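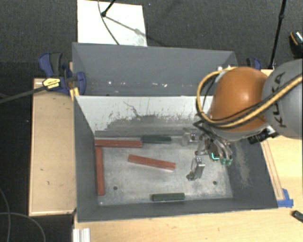 What I've been reading: Skorine by Tatu Kinyua

June 30, 2020

So I finished Skorine at ten past one this morning and I have been useless all day. It's the second of Tatu Kinyua's romantic suspense books, after Gruvari, which I read in April and went on about at length (sorry to everyone who got a voice note).

You don't need to have read the first one. Imani Makori is an insurance investigator who walked out on her job and her fiancé in the same week, and she's sent to a ferry town called Massawe to find out why a man has claimed for a boat that was never registered. The man is Diarmuid Keane. He's rude, he's broke, he makes very good soup, and he's clearly lying about something from page 14 onwards. I was gone by the soup.

The thing Kinyua does so well is let people be cross with each other for proper reasons. Imani has every right to suspect him and she keeps on suspecting him, even after the night in the boathouse – even after she's met his mother! I get so tired of heroines who are clever for 7 chapters and then forget everything the minute somebody takes his shirt off.

I did have grumbles. The middle sags a bit while they drive up and down the coast looking for the harbour master's ledger, and there's a cousin, Esow, who turns up, says something sinister and wanders off again. I'm assuming he gets his own book. Also the villain explains himself for nearly four pages while holding a flare gun, and my arm ached for him.

Huiling Hao, who lent me her copy, guessed who sank the boat by chapter three and was unbearable about it. I didn't guess at all. I thought it was the vet.

Four stars from me, and it would be five with a shorter coast road. The last chapter made me cry into a piece of toast.

Next up is either a reread of Gruvari or the enormous saga my sister left here at Easter, which is over 1,000 pages and has a family tree at the front. Has anyone got through it? Does the horse live?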